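Home | Ask | Browse topics | Sheds and Workshops | Solar and Batteries | Log in

Solar and Batteries > Small off-grid set-ups

Inverter beeps when the coolbox starts, but the battery says full

Posted by Lorraine Tomoana, October 2021

Hello all! I've finally got solar power in the summerhouse and I'm so pleased with it that I've been boring the whole family. There's one thing driving me up the wall though, and I'm hoping someone can tell me what to check before I start buying things.
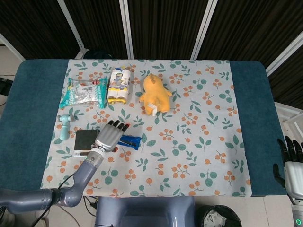
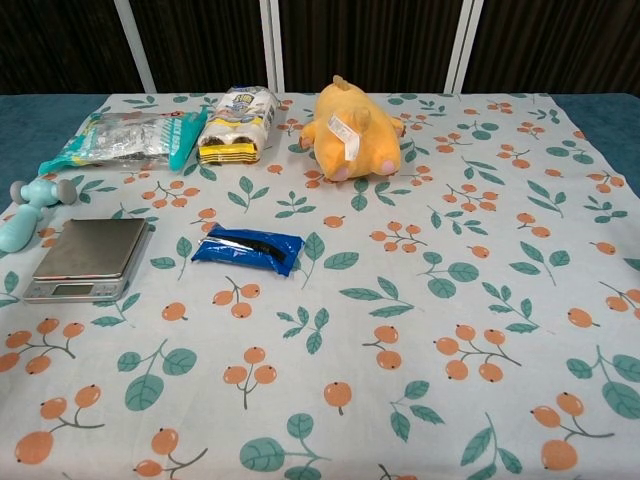 The table with the berry-print cloth, both views.

The panel is an 80 watt Mondov on the summerhouse roof, tilted up on a little frame I made from slotted angle. It goes down to an Aksoy charge controller, then a leisure battery in a vented box, then a Clerik inverter rated at 600 watts. On the inverter I run a radio, a lamp, a phone charger and a small mains coolbox (the proper sort with a compressor, so it clicks on and off like a fridge).

Everything behaves beautifully until the coolbox clicks on. Then the inverter gives three beeps and the lamp dips. Sometimes it recovers and carries on as if nothing happened, and sometimes it cuts out completely and I have to switch it off and on again. The light on the charge controller says the battery is full! This happens in bright sun as well as in the evening, so I don't think it can be the panel.

The coolbox label says it uses far less than the inverter can give, which is why I'm puzzled. It all worked when I tried it out on the kitchen floor in August, with the short leads that came in the box. When I put it in properly I moved the inverter to the shelf by the door so I could reach the switch, and made up longer leads to suit. They're the same thickness as the ones from the panel.

Is the inverter faulty, or have I done something daft? I don't mind doing it again if I have. I've enjoyed every minute of this so far, even the crimping.

Calum Paterson
Get a bigger battery. I had one of these beeping all the time in my van and a bigger battery sorted it. Leisure batteries are never as good as the label says. Also check the fuse.

Joon-young Um
What a lovely first project, and you've given nearly all the clues yourself! I'd put money on those longer leads.

The label on the coolbox tells you what it uses once it's running. A compressor wants several times that for a moment while it gets going, and the inverter has to pull all of it from the battery at low voltage, so the current in those two leads is huge for that instant. Thin leads lose voltage along the way. The inverter only knows what arrives at its own terminals, so it thinks the battery is flat and beeps at you. Meanwhile the controller is sitting next to the battery and quite rightly says it's full.

Panel cable is fine for a panel. It's much too thin for an inverter.

You can prove it with a cheap multimeter. Put the probes on the inverter's input terminals and get someone to turn the coolbox on. Watch the reading as it starts. Then let it stop for a while, put the probes on the battery posts and do the same again. If the battery hardly moves and the inverter end drops a lot, it's your leads or one of the crimps. If both drop together, the battery is tired and Calum may be right.

To fix it, put the inverter back beside the battery (outside the vented box, please, because a charging battery can give off gas that you don't want near anything that might spark) and use the original short leads. Then run a mains extension lead from the inverter to the shelf. The current on the mains side is small so the distance hardly matters there. Plenty of inverters have a socket for a remote switch, so have a look round the back of yours — then you can keep your switch by the door too.

Do check the fuse between the battery and inverter while you're in there. It should be close to the battery and sized for the cable. Switch everything off and take the leads off the battery before you touch any of it, negative one first.

Please come back and say what the meter showed, I love this sort of thing.

Rocío Benavides
I agree with Joon-young about the leads. Mine were 2 metres long and I had exactly the same beeping until I shortened them.

One more thing for winter. An inverter uses a bit of power all the time it's switched on, even with nothing plugged in. I used to leave mine on overnight for the sake of a phone charger and couldn't work out where my sunshine was going! I now charge phones from a socket wired to the battery through its own small fuse, and the lamp is a low voltage one from Proltport. The inverter only goes on for things that really need the mains.

With a panel your size I wouldn't expect to run the coolbox through the dark months. In summer it should be great fun, and it's a smashing feeling having a cold drink off your own roof.

Print this page | E-mail this page to a friend

Contact us | Copyright Small Power Help and its contributors | Back to top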